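Search this site Enter keywords Go

Bonolau Opens a Paint Advice Counter for People Who Have Already Bought the Wrong Paint

Wed 13 February -- Bonolau, the home decorating store on Daltis Street, is opening a walk-in advice counter for customers who own more sample pots than furniture. A visit lasts 32 minutes and costs nothing, provided you bring at least one photo of the room and some idea of who else has to live in it.

The counter grew out of a trial in January, when 123 households brought in their leftovers. Between them they handed over 1,163 sample pots, a good many of them white. Staff sorted the whites by daylight, then by lamplight, and then went home early.

"People come in asking for a warm gray, and what they want is for the hallway to stop looking like a dentist's," said Yeison Henao, who runs the counter. "We can usually fix that with one wall and a better bulb. It's bad for paint sales, and I've been spoken to."
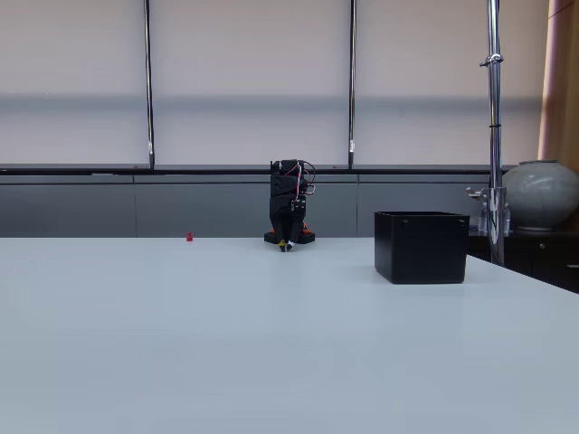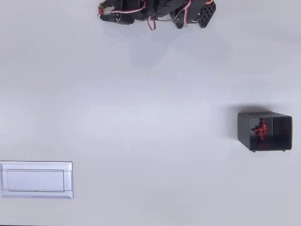

Each visitor leaves with a one-page plan covering three things: a main color, a trim color and the item in the room that should probably go to a cousin. Henao will also mark up a floor plan if you have one. Sketches on envelopes are fine. Sketches on walls have been accepted in photo form.

Customers who want more help can book a home visit through Bisht, the decorating service upstairs, which charges by the room and does not count closets -- unless you do. Curtain and rug samples from the Gruvon range can be borrowed over a weekend and should come back without the dog hair.

The counter is open every afternoon the store is, at the back, past the wallpaper. No appointment is needed. Couples who disagree about green are asked to come at a quiet time.

Press questions can be left for Yeison Henao at the front desk at Bonolau.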